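Progress Report to the Kneževič Fund
Junior Golf Development Program, Dilum Golf Club
Submitted by Mimoza Radulović, Program Director
May 2021

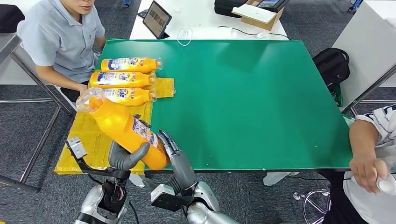
The spring season is at its midpoint and the program is on schedule, with one item behind. The report follows the headings in the grant agreement. Receipts for the spring spending have been sent separately to the fund office.

Enrollment and attendance

Enrollment stands at 48 juniors, the full number we proposed. The beginner group filled first and we kept a short waiting list for it. When a place opened in April, we called the next family on the list and the child started at the following session.

Attendance has been steady except during the stretch of heavy rain in April, when the lower range was closed. We moved the beginners to the putting green on those days and worked on short putts and rules. The intermediate group lost two sessions outright - we plan to make these up after school lets out.

Coaching

Both assistant coaches named in the application are in place. They split the beginner group between them, and I take the tournament squad. The intermediate group is shared, depending on who is free, and the parents have asked for one regular coach instead. I think they are right. We will make that change for the summer block at no added cost.

Tournament squad

The squad has 14 players. They entered the spring team event at Stenus and finished fourth in a field that included clubs with much larger junior sections. We were well placed after the first round and dropped back in the second, mostly on the par threes, where the wind was across and several players came up short of the green. Our low individual score was a 74 by one of the older girls, who made only one bogey on her back nine.

Short game practice has been increased as a result. Players now spend the first half of each session inside 50 yards and keep a card of up-and-downs, which they turn in to me. The younger boys still three-putt too often from long range. The cards show it clearly and we are working on distance control before anything else.

Equipment

The loaner club sets arrived complete and are all in use. Junior lengths were right for most players, but we are short of left-handed irons and have borrowed some from the pro shop for now. Range balls are being replaced as they wear out.

The Floduvix launch monitor is the item that is behind. The supplier has moved the delivery date twice and now says it will ship before the summer block. No payment has been made on it. If it slips again I would like to talk with you about buying a different model within the same budget line.

Budget

Spending is in line with the approved budget apart from transportation. We set aside $2000 for vans to away events and most of it is still unspent, as parents drove their own children this spring. I am asking for permission to move part of this money to entry fees, so that we can send 2 teams to the fall event instead of one. The total grant amount would not change.

Plans for the next period

The summer block will have morning sessions for all three groups. The make-up dates for the intermediate group come first. We will hold a nine-hole club match in the middle of the block, with handicaps set from the practice cards, and choose the fall squad after it.

The next report will include full scoring records for the squad and a final equipment list. The transportation request is the only item that needs an answer before then - fall entries close early, and I would need to reserve the second team's place.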